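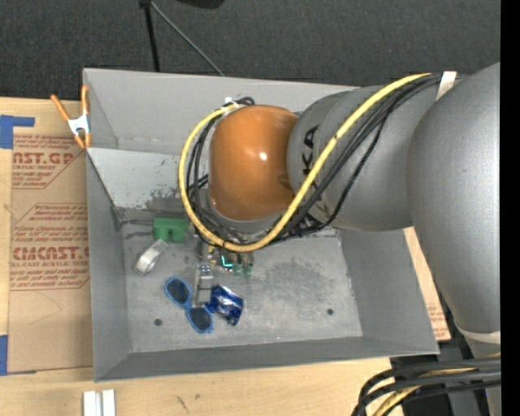 Reto Frei
Fiction contributor and weekend baker

The Pavow Pie

The line outside Bondevden was already past the shoe repair place when Zinar got there, and she could smell the butter from the corner. Butter, and something darker underneath it, like sugar right before it burns. She nearly skipped!

It was 4th November, which in this town meant the Pavow pie. Old Kpodo made it on one day a year and would not be talked into two. It had a walnut crust, then a layer of pears cooked down to jam, then a custard so yellow it looked like a kid had colored it in, and on top of all that (on top!) a whole second pie, cherry, baked upside down so the juice ran into everything.

Thirty-two dollars. Zinar had been putting quarters in a mug since September.

"What number did you get?" asked the man in front of her.

She held up her ticket. 74.

"Oh," he said kindly. "Well, sometimes people go home."

People did not go home. They stamped their feet and talked about last year's crust, and whether the cherries had been sweeter, and a woman in a green hat swore she had once eaten a slice frozen, straight from the freezer, standing up at midnight, and that it was the best five minutes of her marriage. Everyone wanted to hear more about that. Zinar laughed so hard she dropped her gloves.

The door opened, the door closed. Boxes went by, tied with string, and every time one passed the whole line leaned toward it like grass.

When she finally got to the counter there were 4 pies left, and Kpodo was behind the register himself, flour up to his elbows, looking like he could sleep for a week.

"You're new," he said.

"I've been in line every year! You always run out."

He looked at her ticket, and then at the mug, which she had brought along because there hadn't been time to change the quarters into bills. He started to laugh. He tipped the whole thing out on the counter and didn't count any of it, just pushed the coins to one side with his arm and reached under the register for a fork.

"Eat the first bite here," he said. "I never get to see anybody do it."

So she cut the string and lifted the lid, and the steam came up all cherry and walnut and warm, and behind her the line went perfectly quiet.

"Well?" called the woman in the green hat. "Well?"

Zinar had her mouth full. She waved the fork at them and went in for another bite.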